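From: Rozália Kozma
To: Plurach open day list
Date: Nov 24, 2022
Subject: Re: What people can try at the open day

Kornél Farkas wrote:
> Do visitors get to hold the grippers, or is it a talk with slides?
> I have 53 names on the sign-up sheet and several of them asked.
> Also, is it the room at Kakov again, like in May?

Kornél,

They get to hold them. We have 6 slots in the afternoon, ten minutes each, first come first served. Whoever is up wears the headband camera and takes the hand-held gripper, and one of us stays close by. Slides only at the start, and short.

Same room as in May — the big open one with the coat rack. Please ask people to leave bags along the wall, and to leave the printed square markers where they are.

Parkik wants a head count before we order lunch. Can you split your 53 into morning and afternoon? I can't do it from the sheet I have.

Photo attached, you can forward it to the ones who asked.

Rozália

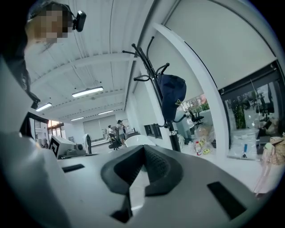
Hand-held gripper and headband camera in the big room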